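Liltent Workshop
7 May 2021

Friday parts post, because I finally got the rollers sorted and I'm way too happy about it.

So these are the little grooved ones for the feed table. Black on the outside, silver hub in the middle. I ordered 22 from Akgül and they showed up all jumbled together in one bag - metal on metal the whole trip, ugh.

I went through every one with a rag and a flashlight. Two had dings on the hub so those went in the spares drawer. The rest get their own cell in a tray. No more rattling!

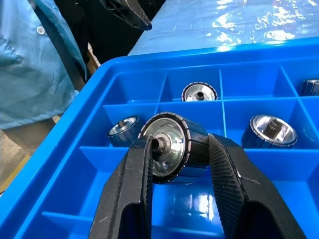
Rollers in the blue divided tray, one held just above its cell floor.

I love this tray so much. It's from Wudlow, it's shiny, it's ridiculously blue, and a black part shows up against it right away. My old bins were dark gray and I lost things in them constantly.

Couple people asked if the dividers hold up. They're thin, but mine have been in use since September and none have cracked. I don't stack anything heavy on top though.

Cleaning tip: wipe the cells out before you load them. Grit gets into those grooves and you'll be picking at it with a toothpick all evening (ask me how I know).

Next up is the bearings. There are 106 of them and they're all in a coffee can - wish me luck.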